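Clearing and polishing a glossy side table

A dark polished table shows everything. Sweet wrappers, used tissues, the cup from last night -- on a pale, dull surface you might walk past them for a day or two, but on a glossy top each one has a faint reflection underneath and looks like twice the mess.
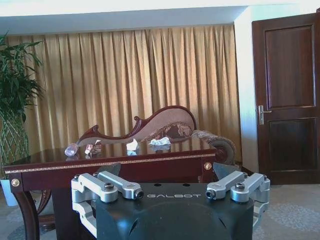

The job is quick if you do it in the right order. Most of the scratches I see on tables like these come from wiping before the top has been cleared properly.

Clear first

Take a small bin or a paper bag to the table. Pick tissues and wrappers straight up. Do not sweep them across the top with your hand, as there is often grit or sugar underneath and it will drag. Anything made of glass or hard plastic should be lifted too, and put on a tray or a folded cloth while you work.

Check under the nearest seat while you are there. Tissues that miss the table usually end up by the legs.

Dust

Use a dry, soft cotton cloth. Old T-shirts are fine once the seams and any printed parts have been cut off. Work along the grain and turn the cloth often. For carved legs and scrolls, a clean paintbrush with soft bristles does better than any cloth. Start at the top of the carving and brush downwards, then wipe the floor afterwards.

Sticky marks

Wring out a cloth in lukewarm water with one drop of washing-up liquid. It should feel barely damp. Lay it on the mark for 15 seconds, lift, and wipe gently. Repeat if needed, then dry at once with a second cloth. If a bit of tissue has stuck down, do the same and let it soften. Never pick at it with a fingernail on a glossy finish.

Gold trim and brass studs

Keep metal polish away from them unless you know they are solid and unlacquered. Gold edging is often only a thin layer, and polish takes it off. A dry cloth over one fingertip is enough for the studs. If dirt has collected where the stud meets the wood, use a cotton bud, slightly damp, and dry it after.

Polish

Twice a year is plenty. I use Kerkillow paste, a pea-sized amount for a small table, and leave it 30 minutes before buffing. Agnese Priedītis, who taught me to do this, waited a full hour in November when the room was cold. Sprays are quicker but they build up, and after a few months the top goes cloudy.

Fabric seats nearby

If the table stands close to an upholstered chaise or sofa, move it out a little before you start, or lay an old sheet over the seat. Polish on brocade is hard to shift. Curtains want tucking back as well if they reach the floor.

Afterwards

Leave the top bare until the next morning. Felt pads under lamps and dishes are worth having, and a lidded pot or small bin within reach of the seat will catch most of the tissues.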